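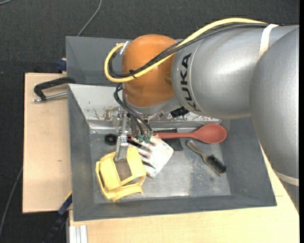 Comment trier un bac gris où traînent des objets dépareillés ?

Bonjour à tous ! Je me suis enfin lancée dans le tri de mes bacs d'atelier et j'adore ça, je ne pensais pas l'écrire un jour. Il me reste un grand bac gris rectangulaire où tout finit en vrac : une spatule usée, une pièce en plastique jaune toute en creux et en angles, des bricoles sans famille. Vous rangez par matière ou par usage ? Le bac est posé sur des planches claires et je compte le laisser là.
Mekdes Admasu

trasine60
Par usage, sans hésiter ! J'ai essayé par matière pendant un hiver et je cherchais tout le temps mes spatules parmi les couvercles. Commence par sortir les grosses pièces creuses, elles mangent une place folle, puis glisse les petites choses dedans (ça fait des compartiments gratuits, c'est génial). Pour les spatules, passe le doigt sur le bord : si ça accroche, garde-la pour la colle ou l'enduit et surtout plus pour la cuisine.

Claeys
moi je mets tout dans le bac et je secoue

toten_304
D'accord avec trasine60. J'ajoute une étiquette sur le petit côté du bac, écrite gros, et un tri rapide en février. Bon courage Mekdes, tu vas voir, on y prend vite goût !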